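Arvo Koskela answers the door with a cable over his shoulder. He has worked for Hadent since January, and his job is to show household tasks to a two-armed robot, again and again, until there are enough recordings to train on.

"People think I write programs," he says. "I pick up tissues. On a good day I pick up 200 of them."

The present task has a simple name in his notebook, "tissue to bin." The operator moves the arms by remote control and the robot stores what its cameras and joints report. I asked him which part is difficult for a beginner.

"The closing of the fingers. On a table you can come from the side. On a mattress you come from above, and the grooves in the cover catch the tip. So I teach people to go slowly in the last part, and to close before they lift — it sounds stupid, but many do both together."

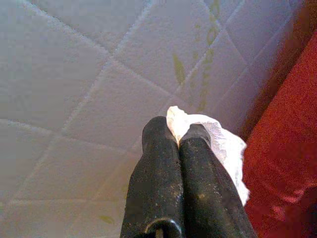 *The wrist view: fingertips at the white cloth, next to the red fabric.*

Koskela prefers this view for the grasp and the head view for everything else. New operators, he says, look too long at only one of them.

"From the wrist you don't know where the bin is. From the head you don't know if you hold one layer or three. You must learn to change your eyes at the right moment."

He learned it first with his own hands on a smaller arm, a Fosska, which he guided directly by the wrist. Remote control felt worse to him for two weeks. Then he stopped noticing it.

The set for this task has 564 recordings so far. He throws away the ones where he hesitated, but he keeps those where he missed and tried again. His colleagues at Crenshaw, who train the model, asked for them.

"If the robot sees only perfect work, it has no idea what to do after a mistake. And it will make mistakes, like me." 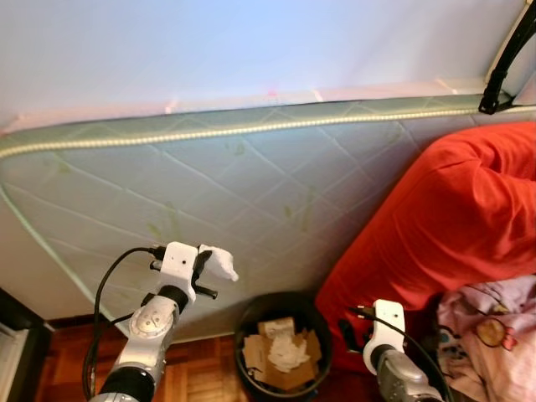

## "I am a little bit in every recording"

I wanted to know if he can recognize his own style in the robot when it works alone. He laughed and said yes, it waits above the object before it goes down, the same as he does.

"My wife saw it before me. She said, it is thinking like you, too long."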